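Home | Papers | Authors | Back issues | Search

24th April
By Teodora Kolev

Print this page | E-mail this page

3. Repair, replacement and the household budget

3.1 What households told us

The survey went to 1033 addresses in the two towns of Gitbridge and Wosatov, and 532 of these sent back a form that could be used. The form asked which electrical goods in the home had stopped working since the previous January, what was done about each one, and who made the decision. It did not ask for income directly. We used rent or mortgage band instead, as people seem more willing to give it.

Most of the goods reported were small: kettles, toasters, hairdryers, lamps, radios. Washing machines and boilers came up less often but took up far more space in the written answers. A boiler that fails in cold weather is remembered in detail, down to the name of the person who came out and what was said on the doorstep. A toaster that fails is thrown away and, in many cases, only recalled when the form asks about it.

We had expected the choice between repair and replacement to follow price. For large goods it did, more or less. For small goods the link was weak. Households in the lowest housing band were no more likely than the others to have a kettle or a lamp mended, and several wrote that they would not know where to take one. The last shop in Gitbridge that mended small goods closed some years ago, and the premises are now a dentist's. In Wosatov there is still a market stall that will change a plug or a fuse, but the holder does not take in anything with a display.

This last point matters for what follows. When respondents explained why something had been thrown out, they often drew a line between goods that were 'electrical' and goods that were 'electronic'. The first kind might be opened up by a handy relative. The second kind was thought to be beyond anybody in the family, and usually beyond the local trade as well. The presence of a circuit board was taken as the end of the matter (Figure 1, two views). 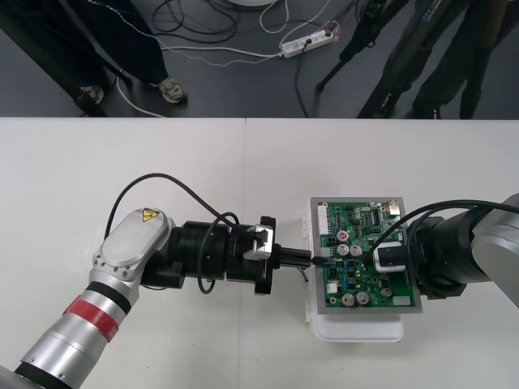 HOUSEHOLD STUDIES

3.2 The word 'board' in the written answers

The word turned up more often than we had planned for, and we went back and coded for it. It was used in three ways. Some respondents had been told by an engineer that 'the board had gone' and gave this as the reason for buying a new machine. Others had worked it out for themselves, often after looking up the fault online. A smaller group used it loosely to mean the inside of anything modern, including things that may well not contain one.

In the first group, few people had asked what a new board would cost. Those who had asked were mostly told a price for the part and the visit together, which made it hard for them to compare. One respondent in Wosatov was quoted for a dishwasher and wrote that the sum was 'nearly the machine again'. She bought a second-hand dishwasher from a neighbour who was moving away. We counted this as replacement, though she described it as 'making do', and there is a fair argument for a separate code.

The wording of the engineer's verdict seems to carry a good deal of weight. Where the respondent could quote it, it was nearly always short and nearly always final. 'Not worth doing' was the commonest phrase. Hardly anyone reported being offered a choice with the costs set out side by side. We cannot say from a survey whether such choices were offered and forgotten, and it would be unfair to the trade to assume that they were not.

3.3 Interviews

We followed up the survey with 46 interviews, held in people's homes where they agreed to it and at the Nieto Rooms in Gitbridge where they did not. Each interview began with a single object that had broken, chosen by the person. This worked well for most, but older respondents tended to move on quickly to things they had owned decades ago. We let them. A man who began with a food mixer spent over 4 minutes on it and the rest of the hour on his mother's mangle.

Two themes came out of the interviews that the survey had missed. The first was shame. Several people had kept a broken item in a cupboard or garage for years, meaning to have it seen to, and were embarrassed to bring it up. They did not think of these items as thrown away, and so had left them off the form. The true number of goods out of use in these homes is therefore higher than the survey suggests – perhaps much higher.

The second was the guarantee. People kept the paperwork with care and then did not use it. They lost patience with the telephone line, or found that the guarantee had been registered to a previous address, or felt that the fault must be their own doing. The Fodow pilot, in which a town library held copies of receipts on behalf of members, met with interest when we described it, but most people said they would still want the paper at home. 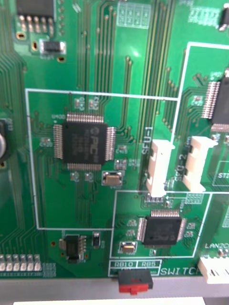 Figure 1. Circuit boards.

Bjartur Oddsson, in written remarks on an earlier draft, objected that we had let respondents off too lightly. In his view the talk of boards is a polite cover for wanting something new, and a study that takes it at face value will find a shortage of menders wherever it looks. He would rather we had asked what people did with the money they did not spend on repair.

We take the point in part. Some of the interviews do read that way, in particular those about televisions, where the old set was often still working when the new one was chosen. But it does not fit the boilers at all, and it fits the kettles poorly – a new kettle gives little pleasure to anyone. The question about money was put to the last few people interviewed. Their answers were too mixed to report here and are held over to section 5, together with the returns from landlords.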